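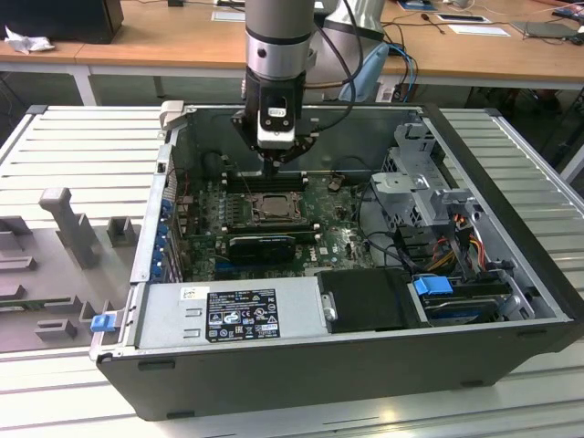
Chapter 7
Venture Funding and Company Valuation

27 October 2026 | By the Kalinowski editorial staff
6 min read
14 shares | 3 comments

A software company that sells new shares to investors receives cash and gives up part of its ownership. The price of those shares sets a value for the whole company. This chapter explains how that value is stated, how it is calculated, and why two reports of the same deal can differ.

7.1 Pre-money and post-money value

The pre-money value is the agreed worth of the company before the new cash arrives. The post-money value is the pre-money value plus the cash. Suppose Dondex, a maker of scheduling apps, raises $50 million in May at a post-money value of $200 million. Its pre-money value is $150 million, and the new investors hold 25 percent of the shares.

Press reports often give a single figure without saying which value is meant. If $200 million were the pre-money value, the same investors would hold 20 percent.

7.2 Share classes

New investors usually receive preferred shares. These are repaid before common shares when the company is sold. Multiplying the preferred price by all shares outstanding therefore tends to overstate what the common shares are worth. Section 7.3 works through the sale of Purkard for $300 million under two sets of terms.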